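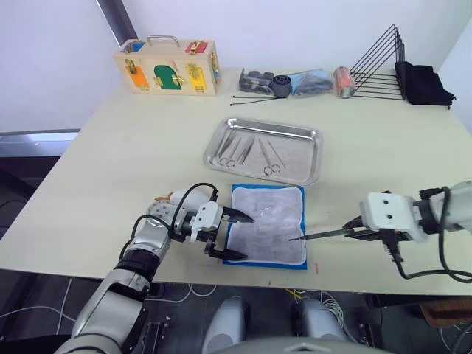
Practice table at Limunwood: instrument tray, blue-bordered pad and latch box.

Girnance Small Equipment Fund
Progress report, second period
Project: Instrument handling practice sets
Submitted by: Limunwood Skills Workshop

1. What this report covers

The period runs from the end of the first report through May. It covers the purchase and set-up of the practice sets, the fitting out of the front practice room, the first full round of sessions, and spending against the equipment line. The written guide for the Hullel site is behind schedule and is dealt with in section 7.

The first report said the sets would be in use by the start of this period. They were in use two weeks into it. The delay was in the trays. The first batch came with a rim too shallow for the longer scissors, and we sent the whole batch back. The supplier, Sakai Tray and Case, replaced it without charge and paid the return shipping.

2. The sets

We now hold 20 complete sets. Each one is made up of a stainless-steel tray with a raised rim, four metal instruments, and a cloth pad with a blue border. Long tweezers for work on the pad are kept separately and handed out when a session needs them.

The grant application described sets of six instruments. We changed this to four after the trial session, and the change was agreed with the fund by email. With six in the tray the rings overlapped, and people spent the first part of every exercise separating handles. Four will lie side by side with a gap between them. The instruments left over from the six-piece plan have been kept as spares, so nothing bought under the grant has gone unused.

Contents are not identical from tray to tray. Every tray has scissors. The other places are filled from the stock of ring-handled clamps, forceps and straight tweezers, depending on the exercise. We thought about fixing the contents and labeling each tray, but the session leaders asked to keep the freedom to swap. The stock sheet by the door lists what is in each tray at the end of the day.

The standard layout is the same for everyone. The tray goes toward the middle of the table, with the ring handles toward the front. The pad goes between the tray and the front edge. Instruments lie next to each other and are never stacked. This took a few sessions to settle. At the start the pad was placed beside the tray, and people reached across one to get to the other.

3. The pads

The pads were the cheapest item in the application and have needed the most attention. They do two jobs: they keep metal tips off the tabletop, and they give a plain light background for small transparent pieces, which are hard to see on the bare table.

They crease. Once a pad has been folded for storage it does not lie flat again without help, and a small piece placed on a crease will slide. We have stopped folding them. They are now stored flat in a drawer, with a board on top. Pads that were folded early on are still in service, and some of them are still wrinkled in the middle.

We asked for a price on a stiffer pad with a backing sheet. It came in at more than twice the cost of the present one. We do not plan to buy it under this grant. The present pads will be replaced one at a time as the borders start to fray.

4. The room

The front practice room has been in use for the whole period. The work in the application is finished except for the blind on the window side, which is on order. The walls were repainted white. The old dark tabletops were replaced with light ones, which was an addition to the original plan and was paid for from Limunwood's own funds.

The light tops have made a clear difference to setting up and clearing away. Small parts that used to be found days later are now seen and picked up at the end of the session. The drawback is glare. The steel trays reflect the window in the afternoon, and until the blind is fitted the leaders turn the tables or start earlier.

Cables on the floor along the front of the tables remain an item on our safety list. Channel has been bought for them and will be laid when the room is next closed for a full day. Until then the leaders check the floor before each session.

5. Latch box

The application included one item for hand practice away from the instruments, and for this we bought a wooden box with small doors and latches. It is the kind sold for young children. We were not sure adults would take to it. They have, and it is now the usual first task of a session. Opening and closing the doors takes a few minutes and lets people warm up their fingers before they pick up anything with a tip.

It stays at the back of the table on the left during instrument work and is carried by the handle on top. The latches are brass and small, and the fit varies: one was stiff on delivery and was eased with a little wax. We have been asked whether a second box could be bought. The cost is low and we would like to include it in the next period. 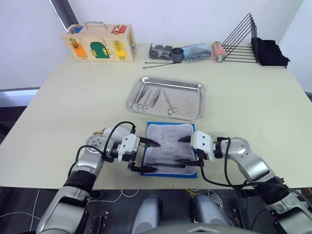 The latch box with its orange, green and yellow doors, behind the instrument tray and pad.

6. Sessions and use

We ran 16 sessions in the period, which is the number in the plan. Two were moved to a different week because of the tray delay, and both were made up.

Across those sessions the leaders logged 410 completed exercises. An exercise is logged when every instrument is back in its place in the tray and the pad is clear. We do not log attempts that were stopped early, so the figure is lower than the amount of actual practice. We considered logging both and decided that the paperwork would take too much of the session.

The exercises fall into two groups. The first is tray work: taking an instrument out, setting it down on the pad, and returning it to the same place facing the same way. The second is pad work: picking up, turning and placing small light pieces with long tweezers. The tray work was learned faster than we expected. The pad work was slower, and we have moved time from one to the other. A session now gives the larger share of its time to the pad.

Comments collected at the door were mostly about comfort. Several people asked for lower chairs. A few wanted more space on the table behind the tray, where tools and bags of parts tend to build up during the day. We agree with the second point. The back edge of the table has become a place to put things down, and it is not always cleared between groups. A shelf on the side wall has been measured for and is included in the plan for the next period.

Losses were small. One pair of tweezers was bent at the tip and withdrawn. One pair of scissors was missing from the count for most of the period and was found in the wrong drawer. No trays were damaged.

7. The Hullel site

Hullel was due to receive its written guide and a loan of sets during this period. The loan has been made — five sets, packed in their trays with the pads laid flat on top — and the site has confirmed that they arrived complete. The guide has not been sent.

The reason is the change from six instruments to four. The draft was written for the six-piece tray, with a layout drawing for each exercise. All the drawings had to be redone, and the text on counting in and counting out had to be cut and rewritten. The drawings are finished. The text is about two-thirds done. Hullel has been using a single-page layout sheet in the meantime and has raised no problems with it, but it covers tray work only. We expect to send the full guide early in the next period.

8. Spending

Spending on trays and instruments is complete and within the amount awarded. The pads cost slightly less than budgeted and the latch box was bought at the price in the application. Packing material for the Hullel loan was not in the budget and was paid for by Limunwood.

The balance on the equipment line is $808. We ask for permission to carry this over. We would use it for the following:

Replacement pads, bought as needed
One more latch box
The side wall shelf and its brackets
Replacement for the bent tweezers

The blind is already committed and is not part of the balance. If the fund would prefer that the shelf be treated as building work and left out, we can pay for it separately and put that share toward pads.

9. Plan for the next period

Finish and send the Hullel guide. Fit the blind and the shelf, and lay the cable channel on the same day if the deliveries allow it. Keep the same number of sessions. Check all ring-handled instruments for looseness at the joint, which was not done this time apart from a quick look at the end of each day.

We would also like to try one session with the layout reversed, tray at the front and pad behind it. Two of the session leaders think it would suit people who reach over the pad with a sleeve. The others doubt it. The result will be given in the next report.

The stock sheets and session logs are held at Limunwood and can be sent on request. Receipts were uploaded with this report, apart from the one for wax and drawer boards, which will follow.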